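芒果选购与购物篮装放方法

适用范围:超市散装水果区自选芒果,单次购买量在3000克以内,使用单提手塑料购物篮。整箱购买和网购到货的验收不在本文范围内。

一、挑选前的准备

先确定食用时间。当天或次日食用,选八九成熟的果;三天后食用,选六七成熟的果。两种需求同时存在时,分开挑、分开称,回家后也分开放。

购物篮取用前检查两处:提手与篮沿的连接件是否松动,篮底有无毛刺或残留的果汁。篮底孔格边缘如有毛刺,会在成熟芒果表皮上留下划痕,数小时后发黑。有问题的篮子直接换一只。

二、判断成熟度

1. 看果蒂。果蒂周围饱满、略微隆起,说明果实发育充分。果蒂处凹陷且表皮起皱,多为采摘过早。

2. 看表皮。颜色只能作参考,不同品种成熟后的底色差别很大,有的品种熟透仍带绿色。应重点看有无连片黑斑。零星的小褐点不影响食用,斑块下陷则果肉多已变质。

3. 轻托。用手掌托住果实,拇指指腹在果肩处轻压,略有弹性即可。不要用指尖掐,也不要捏果腹,压伤从外面看不出来,切开后是一片半透明的褐色。

4. 闻。鼻子靠近果蒂,有清甜气味为成熟;有酒味的放弃。

5. 掂重。同样大小的两个果,选较重的一个。

三、装篮

提手先向后放倒,使篮口完全敞开,再放水果。提手竖着时手臂要绕行,容易磕碰果实。

芒果横放,不要竖立。第一个果贴着篮的一侧内壁放,第二个果紧靠第一个果,两果相接,行走时滚动幅度最小。不要放在篮底正中,也不要一左一右分开放。

只铺一层。确需叠放时,偏生的在下,偏熟的在上,最多两层。

购物路线上先拿硬质、耐压的商品,芒果放在后面拿。篮内已有青柠、苹果一类较硬的水果时,用保鲜袋装好,集中到另一侧,与芒果隔开。 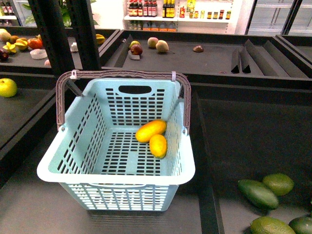
提篮时双手先把提手扶正,确认两侧连接件到位后再单手提起。起身动作要平稳,篮体倾斜会使果实整体滑向低处。结账排队时间较长的,把篮子放在平面上,不要挂在手臂上晃动。

四、称重与记录

散装果按品种分别称重,不要混袋。笔者用的是Virka厨房秤,回家后复称一次,上次两个果合计786克,其中较小的一个去皮去核后得果肉约200克。可按此估算购买量,做甜品时尤其有用。

五、回家后的存放

未熟果:不洗,用纸包好,放在室温通风处,每天翻面一次。需要加快后熟的,与一个苹果同放进纸袋,袋口折一道,不要扎紧。

已熟果:表面擦干后放冷藏室果蔬格,两到三天内吃完。未熟果不要冷藏,低温会使后熟中断,果皮发灰,果肉发硬。

切开的果:果肉切块装入密封盒,当天食用。

六、常见问题

果蒂渗出黏液:这是芒果的乳汁,对部分人的皮肤有刺激。用流水冲净,处理时戴手套,避免接触嘴唇。

放了几天仍不软:先检查室温,低于十八度时后熟明显变慢,换到较暖的位置再等两天。果皮已经起皱而果肉仍硬的,属于过早采摘,可切丝凉拌,不必再等。

一侧变软一侧仍硬:多为长时间没有翻面,或运输中单侧受压。软的一侧先切下食用,硬的一侧切薄片,用盐水浸泡后再吃。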